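Help wanted: someone to pack little things with me

Hi! I'm Socorro Benavides and I run Fetivier, a small gift shop in Trernville. Every spring I put together surprise packs for the neighborhood egg hunt, and this year we're up to 300 of them – way more than my 2 hands can handle, so I'm looking for a helper through March.

The work is simple but fiddly. You'd be laying small items out on a dark tabletop, checking that each pouch has its printed side facing up, and sorting everything into sets before it goes in the bag. I like working on black because the pale stuff really jumps out at you, like the big lavender egg shape in the middle of this bunch, next to a black pouch covered in tiny white print. 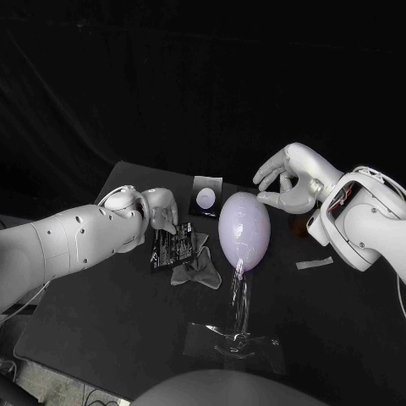 What I'm looking for

Someone patient who doesn't mind doing the same thing for a whole afternoon. You don't need experience, just tidy habits and decent eyesight (some of the lettering on these pouches is awfully small!). Shifts are four hours, starting at 1 p.m., and I pay at the end of each one. There's coffee, and Orest Stetsiuk from the bakery next door tends to drop off whatever he didn't sell.

How to apply

Stop by the shop and ask for me or Yung-ching Hsieh, or leave a note in the mailbox at 814 Lindus Street with your name and the afternoons you're free.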